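Skorkato Service Desk – Incident Record
Subject: Packing guide photographs not loading for remote staff, Suditz office
Status: Closed
Priority: 3
Opened: Monday, April 6, 2020
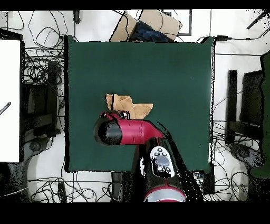
Attachment 1. Crumpled tan paper or thin cardboard, held by a gripper over green cloth.

Summary
Staff connecting from home reported that pages of the Cistik document library opened with text but without photographs. In place of each photograph the browser displayed a gray box. Staff working on site were not affected.

Initial checks
The reporting department was asked to clear the browser cache and sign in again. The fault remained. A second browser gave the same result. A test file was uploaded, saved without error, and opened normally from a desk in the Suditz office. Over the remote connection the same file stopped loading at 97 percent and then failed.

Investigation
The gateway log showed that image requests were being closed after 3 seconds. Text pages are small and finish well inside that limit. The setting was traced to a change made in January, when the gateway at the Liepiņa site was replaced and its default values were left in place. Few employees worked remotely at that time, and no reports were received.

A separate warning in the log, concerning a certificate due for renewal, was reviewed and found to be unrelated. It has been moved to its own ticket.

Action taken
The time limit for image requests was raised to 60 seconds. The maximum number of open sessions was left at 3000. The gateway service was restarted after business hours – users who were connected at that time had to sign in again.

Result
The test file loaded in full over the remote connection. The reporting department confirmed that the packing guide and the returns guide now display correctly.

Notes for users
Pages opened before the restart may still show gray boxes. Please reload the page once. If a photograph is still missing, reply to this ticket with the page title and the name of the browser in use. Please do not upload a second copy of the photograph to the library.

Follow-up
Gateway settings at Liepiņa are to be compared with the Suditz settings under a separate change request.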